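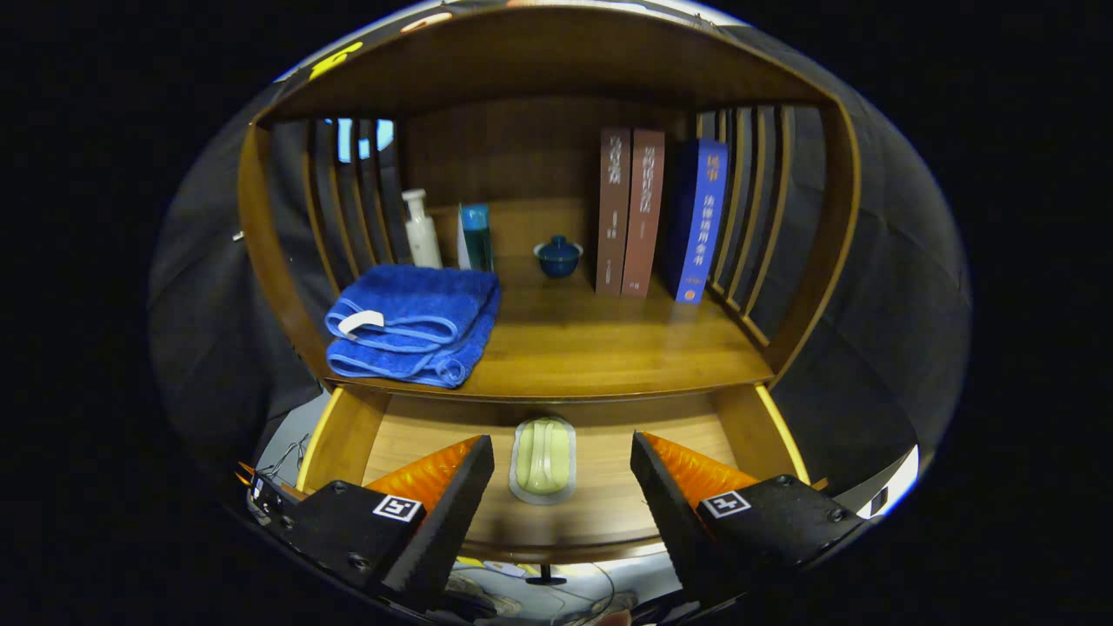
Serviette bleue pliée sur l'étagère, tiroir ouvert.

Objet : Re: [riverains-vesov] Rassemblement devant la mairie et suites

Bonsoir à toutes et à tous,

Pardon de répondre si tard au message de Lenka, j'ai eu une semaine à courir partout et je voulais prendre le temps de lire tous vos retours avant d'écrire (il y en avait beaucoup, et je vous en remercie, même ceux qui m'ont fait lever les yeux au ciel !).

Le 14/08, Lenka Mikuš a écrit :
> Chers voisins,
> le conseil a confirmé hier soir la fermeture du poste de police
> de la rue Macedo, malgré notre pétition. 1 094 signatures remises
> en main propre, et à peine 7 minutes de discussion.
> Je propose qu'on se retrouve devant la mairie à 18 h, le soir de
> la prochaine séance, sans banderoles injurieuses s'il vous plaît.
> Qui peut venir ? Et qui se sent de prendre la parole ?
> Lenka

Alors, pour commencer : oui, je viens, et je viens avec ma sœur et mes deux grands, qui ont passé l'après-midi à peindre un panneau sur la table du jardin. Pour la parole, je veux bien lire un texte court, mais je préférerais que ce soit Erhan Polat qui parle en premier. Il tient sa boutique à trente mètres du poste et il explique très bien ce que ça change, le soir, quand il baisse son rideau.

Je suis passée voir Přemysl Kuruc à propos du parcours. Il a relu l'arrêté avec moi, ligne par ligne, autour d'un café qui a duré deux heures. Un rassemblement immobile sur la place doit être déclaré, et il s'en charge demain. Si nous voulons marcher ensuite jusqu'à la rue Macedo, il faut le préciser dans la même déclaration, avec l'itinéraire. Dites-moi donc ce soir si vous tenez à la marche. Pour ma part j'y tiens assez, même si je sais que pour les plus âgés la côte est rude et qu'on pourrait très bien en rester à la place, avec quelques chaises.

Vendula Doležal demandait ce que devient l'accueil des plaintes. La réponse écrite de la mairie dit que tout sera transféré au commissariat d'Erolthorpe, accessible par la ligne 20. J'ai pris ce bus exprès avant-hier : 68 minutes aller-retour, sans compter l'attente au guichet. Je le raconterai dans mon texte, je crois que cela parle mieux que de grandes phrases.

Un mot aussi pour Alfie Crabtree, qui s'inquiétait du ton de la pétition : tu as raison sur le deuxième paragraphe, il visait les agents alors que la décision ne vient pas d'eux. Je l'ai repris et je te l'envoie à part, tu me diras.

Il nous manque encore un mégaphone (celui de l'an dernier grésille terriblement) et quelqu'un pour garder les petits pendant la séance. L'imprimerie Endero nous fait les tracts au prix coûtant, il faut leur donner le fichier avant midi, alors si vous voyez une faute, c'est maintenant ou jamais !

Je vous embrasse tous, et Lenka encore plus fort que les autres,

Marta

P.-S. : la boîte en fer prêtée pour la pétition est toujours chez moi, passez la prendre quand vous voulez.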